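plirkness-bench / README

Status: in use, still changing. Last big edit November. If something here disagrees with the sheet taped up at the packing line, the sheet wins, tell us and we fix this file.

What it is

Recordings of small hand jobs done with a hand-held gripper, plus the notes that go with them. Picking, placing, turning, closing lids, putting things back on a shelf. The recordings train the arm that goes on the Kelier line. This card covers the data and also what the arm means for people on the line, because those two got asked about together every single time and we were tired of keeping two files.

Numbers

854 recordings total
252 held back for testing, do not train on these
22 job types (list in jobs.txt)
4 stations

Split is by station and shift, not random. An earlier split was random and the test scores looked great and meant nothing. Old scores are in the old folder, please don't quote them.

Layout

raw/ video as it came off the gripper
clean/ trimmed, bad starts removed
jobs.txt job names, one per line
notes/ free text from whoever did the recording
holdout/ the 252
old/ leave alone

Names in notes/ were stripped before the files were copied here. If you find one we missed, write to the bench address and pull the file from your copy.

How recordings get made

Someone from the line picks up the gripper and does the job the way they'd do it on a normal shift. No script past the job name. Start with fingers open, finish with fingers open. If you drop the thing keep going, pick it up, that's a useful recording. Mark it "drop" in the notes.

Check the finger is seated in the socket before you start. A loose finger ruins a whole batch and you can't see it until playback.

Recording time is paid time. It counts toward the shift and does not count against your line rate. This was not true for the first few weeks and it should have been. Those hours were paid back, if yours weren't, say so.

What changes at the line

Moves to the arm: tray loading, lid closing, the end-of-shift restock. These are the three jobs people listed as worst for wrists and shoulders.

Stays with people: checking, rework, anything soft or oddly shaped, anything a customer changed at the last minute. Also the Delić orders, all of them, the packing on those is different every time.

New work: clearing jams, resetting the arm, deciding when to stop it. Anyone on the line can stop it. You don't need a lead to sign off and you don't fill in a form the first time. Second stop in a shift, one line in the log.

Not settled yet: pay grade for the reset work. Right now it's being done at the old grade by people who learned it on their own breaks. We raised it. No answer as of this edit.

Headcount: we were told no cuts tied to the arm through the trial. That's what we were told, we're passing it on, this README can't promise it.

Known problems

- Jobs near the right side of the table are over represented. Most people who recorded are right handed.
- Night shift has very few recordings. Arm is noticably worse on things night shift does.
- Clear bottles and anything shiny. Grip is okay, finding the edge isn't.
- "Restock" covers two different jobs in station 3 and only one everywhere else. Needs splitting.
- Some notes are just "ok". Not helpful but left in.
- Wide lens bends straight lines a lot. Correct for it or don't, but say which when you report a score.

Don't use it for

Timing people. The recordings have timestamps and somebody will think of this. It was agreed before the first recording that speed would not be pulled out per person, and the access rules say the same. Valtura asked for a per-shift breakdown and got a no.

Also not for hiring tests, and not for anything with faces. Other people show up in the background while they work. Blur step is in clean/, raw/ is locked for that reason.

View from the gripper 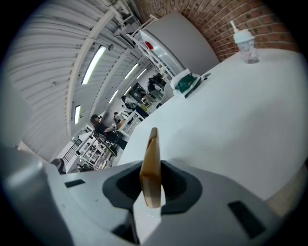
Valtura wrote back on the draft of this card that the section on changes at the line was too gloomy for a data file and could be cut, since the arm only takes over work people complained about anyway. Half right. People did complain about tray loading. It was also the one job you could do sitting down and talking to the person next to you, and what's replaced it is standing by a machine waiting for it to get stuck. Section stays in. Their point about the wrist complaints is fair and we added the line on it up top.

Changes

- holdout rebuilt by station and shift
- drops kept instead of deleted
- station 4 added, thanks to everyone who recorded through the move
- blur step moved ahead of trimming
- stop rule written down finally, it was only word of mouth befor

To do

Split restock. More night shift, with the paid hours agreed first. More left handed recordings. Get an answer on the grade.

Access

Line staff can see everything in clean/ and notes/, ask at the bench and you'll get a login the same shift. Outside groups get clean/ only, after signing the rules. Want your own recordings taken out? Say so, no reason needed. They come out at the next rebuild and the counts in this file get updated.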